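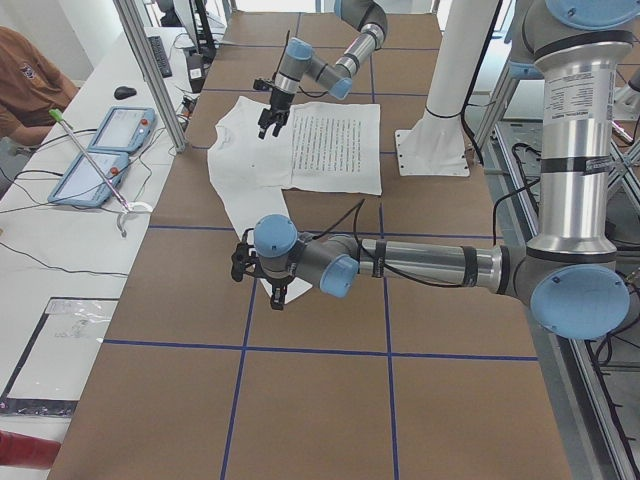
4.2 Persistência das ligações em portais municipais de dados abertos

O corpus é formado por 2844 ligações externas extraídas de notícias que remetem para conjuntos de dados dos portais de Rallstead e Kallgate. A extração decorreu em julho, com o coletor Brilov configurado para seguir no máximo cinco redirecionamentos por endereço. Foram excluídas as ligações para páginas de entrada dos portais, que não identificam um conjunto de dados concreto.

Cada endereço foi classificado segundo o código de resposta e o conteúdo devolvido. A distinção é necessária porque o portal de Kallgate responde com código 200 mesmo quando o ficheiro foi retirado - o utilizador recebe uma página genérica de pesquisa. Nestes casos a ligação foi registada como degradada e não como ativa. 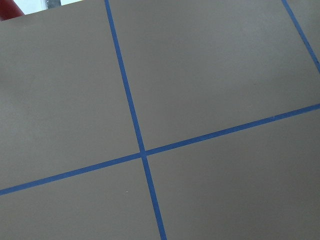
Figura 3. Fitas azuis cruzadas sobre superfície cinzenta.

A comparação entre versões seguiu o procedimento de Hamann, aplicado aos cabeçalhos das tabelas e ao número de colunas. Uma alteração na ordem das colunas não foi tratada como perda; a supressão de um campo citado na notícia, sim. Os pedidos sem resposta foram repetidos durante sete dias antes da classificação final.

O procedimento não deteta correções feitas nos valores sem mudança de estrutura. Também não abrange ficheiros distribuídos apenas por interface de programação, cujo endereço depende de parâmetros de sessão. As duas limitações são retomadas na secção 5.
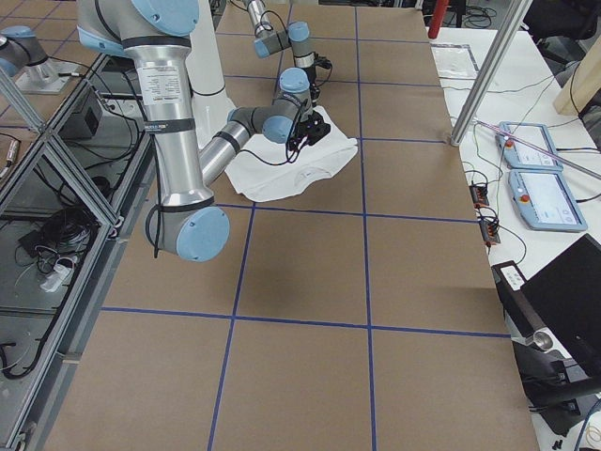 Figura 4. Braço robótico com a garra sobre um pano branco, em mesa coberta de cartão.

Imprimir | Enviar por e-mail

Artigos relacionados
Identificadores persistentes em portais de Rallstead
Licenças e reutilização de dados públicos na imprensa regional
Brilov: notas sobre a configuração do coletor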